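Good practice for cloth folding stations with handheld grippers: what goes in the site rules?

I am writing the station rules for handheld gripper work at Prusthorpe. The task is folding garments on a bed against a wall. Our current sheet is two pages and mostly covers battery charging. I need wording for jaw checks, loose items on the bed, and pauses. Is there a standard I should be citing?
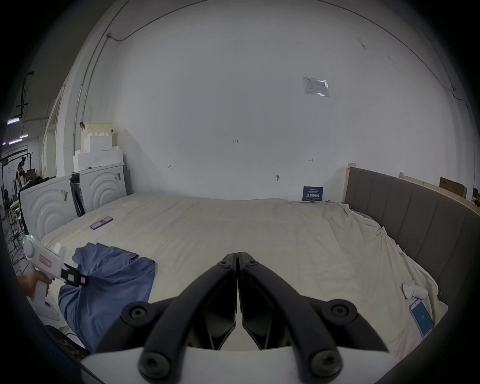

Yanti Entili

Posted 22 May 2026

I don't know of a standard written for this exact case. Do a risk assessment for the station and write local rules from it. Ours at Wuisan has these lines:

Phones and clips stay off the work surface during a run - including the far corners.
Cables are routed clear of the operator's standing area.
Jaws are closed on nothing before the first garment, and the pads are checked for lint.
A gripper is never set down with its jaws on the cloth.

Put a name against each line or it will not get done.

Irfan Latuheru

We just tell people to be careful. Three stations, no written rules.

Clementina Barreto

I would add a grip rule. With two grippers, take the cloth at both sides and at the same height, then lift. Check the indicator lights on both units first. Fingers stay on the handles while the jaws are closing.

Inspect the pads every 2,000 cycles, or sooner if the cloth slips. Put signs where the operator can read them from the working position - the one on our site was behind a door until April.

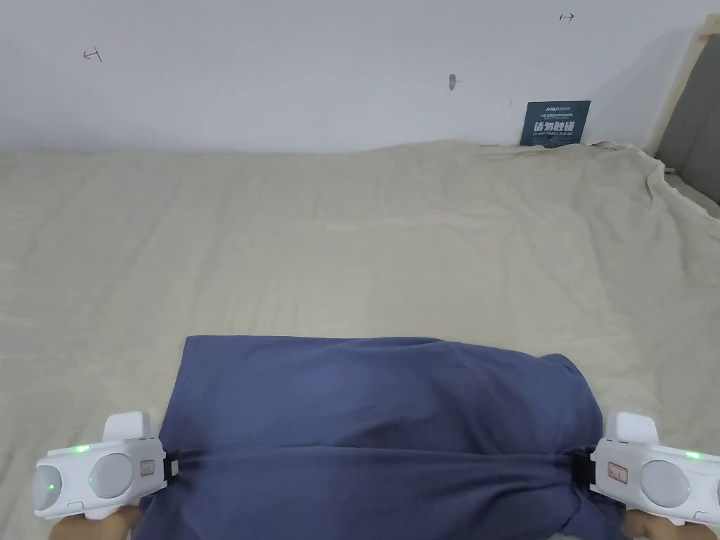
Related: pad wear limits for handheld grippers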